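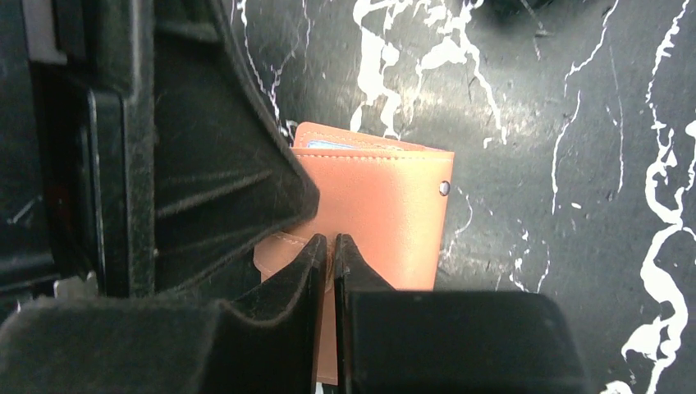

Does a grasp planner need depth if there's already a wrist camera?
Depth mostly helps with the approach height. Once the fingers are near the part, a calibrated RGB view plus motor current can carry the rest for flat items.

gripnoodle wrote:
OK so that's the short version I keep getting, and I half believe it! I've been running the Prodevari planner on thin stuff all through August and my trouble is the close. The wrist view is mostly gripper by that point (housing down the left, finger blocks along the bottom) and the segmenter keeps handing me a mask with the lower part of the wallet missing. Then the planner takes the center of whatever is left and scoots the grasp point up. I'm at 77 good closes out of 301 and I'm getting grumpy.

tshibata wrote:
Are you masking out the gripper before segmentation? Static mask for the housing, rendered one for the fingers from joint position. Then tell the planner those pixels are unknown. If you leave them as background it thinks the object ends there.
- Tsutomu Shibata

gripnoodle wrote:
Static mask yes, rendered no. I was being lazy and drew one polygon for the fingers in the open pose. So that's dumb, I'll fix it tonight.

The other thing is the table. Black with white splatter all over it, and the edge detector LOVES those streaks.
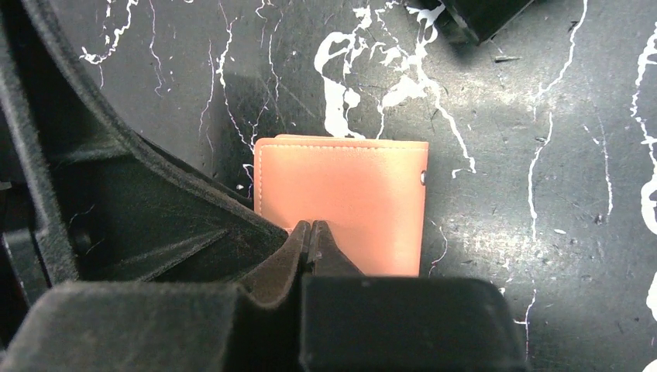
I tried turning the edge weight down to zero and going on color alone, because orange leather against black and white should be the easiest thing in the world. It's better, but the shiny part of the leather goes pale and the mask gets a bite out of it. Threshold in HSV or something smarter?

birau_fan wrote:
I'd drop the mask completely at that range. Freeze the last good pose from higher up, go in open loop, and watch finger current. We do it that way on our Birau cell and I've stopped caring what the camera sees in the last 63 mm.

tshibata wrote:
Disagree. Open loop is fine until the first finger touches and the thing slides. A wallet on a slick table will slide. You want some feedback there, even if it's just tracking the stitching line and one corner.

birau_fan wrote:
Tracking pale stitching on glossy leather with white streaks right behind it? Good luck. Current spikes are boring and they work.

gripnoodle wrote:
Can I do both? Freeze the pose, track the top edge only, and abort if it moves too far before the current comes up. The top edge stays clear of the fingers anyway.

tshibata wrote:
Sure. Log the two signals on the same clock or you'll chase ghosts for a week. Hilano's logger stamps images on arrival by default, so change that first.

gripnoodle wrote:
Oh no. Mine is on arrival. Going to go look at that before I touch the mask.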